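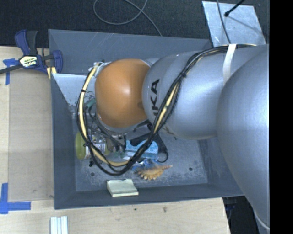

I caught up with Carol Naylor over coffee in Clelley, where she's nearly 60 percent through adding a second story to her 1950s ranch. "I wanted the stairs by the kitchen," she told me, "and my builder, Roland Lockwood, kept sliding them back to the hall!" They went through 16 sketches before she gave in (the hall won, and she loves it now). I asked what she'd do differently. "Order the windows sooner," she said. "I'm still waiting on two of them, and there's a tarp over my bathroom." She's hoping to move upstairs by September.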